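Subject: Re: [redwood-weavers] Sizing up a plaid blanket from a small draft
Date: 11th September

Florian Millet wrote:
> I've got a draft I love on a narrow sample and I want to turn it into a
> proper throw. Do I just repeat it more times, or make every stripe wider?
> Also my first sample came off the loom like cardboard and I'm scared to
> wind a whole warp of the same stuff.

Oh, I'm so glad you asked this, because I spent most of last winter on exactly that question and I've been itching to talk about it!

Short version: make the stripes wider first, and only then think about repeats. When you just repeat a small draft across a throw, you get something that looks lovely in your hand and turns into a gray mush from across the room. Big cloth wants big blocks. I learned this on the first Brelldale throw, where I kept the little checks from the sample and ended up with a blanket that looked like a dish towel with ambitions. It's still on my sister's porch swing and she's very kind about it.

What I do now is draw the stripe order on a long strip of paper, full width, with crayons. Then I tape it to the wall and go make coffee. If I can still read the order of the stripes when I walk back in, I wind the warp. If I can't, I widen the biggest stripe and leave the thin ones alone. That last part matters! The thin lines should stay thin. They do all the crisp work, and if you scale them up with everything else the whole thing goes soft and sleepy.

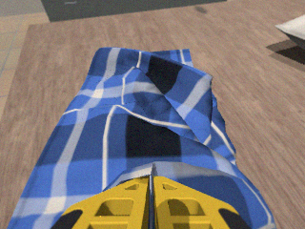

Annika
List moderator and keeper of the sample box

Now, about the cardboard. Please don't give up on that yarn until you've washed the sample. Have you washed it? Wool straight off the loom is full of spinning oil and tension and it feels awful, and then you give it a warm soak and a bit of squeezing and it turns into a different thing altogether. My Tessier wool (the two-ply, I had a cone from the swap) was so stiff I nearly cried, and after a wash it draped over my arm like a sleepy cat.

If you have washed it and it's still boardy, then your sett is too close. Go down a reed size and weave another sample. I know, I know, another sample. But you've got a whole throw riding on it. Weave it long enough to cut in two, wash one half and keep the other half as it is, and pin your notes to both. I have 6 of these pairs from the throw I'm on now and I look at them all the time.

Beat is the other thing. For plaid you want the squares square, and everybody beats harder when they're fresh and softer when they're tired, so your checks start out squashed and get taller as the evening goes on. I cut a strip of card with the weft stripes marked on it and hold it against the cloth every time I change color. Measure with the tension off, too. Cloth under tension tells fibs. And remember it'll shrink in the wash, more in one direction than the other very often, so take your numbers from the washed sample and let the unwashed one go.

Ends and color changes: I carry the thin color up the side if the next stripe of it is close, and cut it if it's far. Skernberg style (for those who took the border class there) is to cut every time and tuck the tail back into the same shed, and it does give a prettier edge. I'm just too impatient. For a throw with a twisted fringe I'd say carry what you can and enjoy your evening.

One more thing on color before I let you go. Squint at your yarns, or take a black and white photo of the cones. Two blues that look miles apart on the shelf can come out as the same gray, and then your plaid has no bones. You want a real dark, a real light, and something in the middle to hold them together. I swapped one navy for a darker one at the last minute and it woke up the whole blanket!
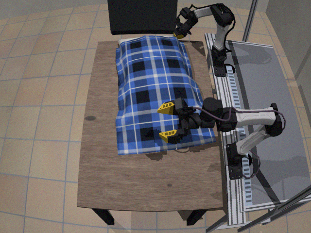

Florian wrote back off list that the sample had never been near water, and that the stripes were going to be redrawn at full width before any more yarn was wound. The other question was whether a cotton warp with a wool weft would be a cheaper way to try it out.

You can, and it'll be a nice cloth, but it won't teach you much about the wool one. The cotton will hardly move in the wash and the wool will pull in against it, so your squares will go off in a way that has nothing to do with your beat. I'd rather see you weave a baby blanket in the real yarn, at the real sett, with the wide stripes. It's quick, it's useful, and if October gets away from you you've still got something finished.

The sample box is coming around again soon, so if anybody has washed and unwashed pairs to lend, please put them in with the sett and the yarn written on a tag. Safety pins, please, no staples.

Happy weaving,
Annika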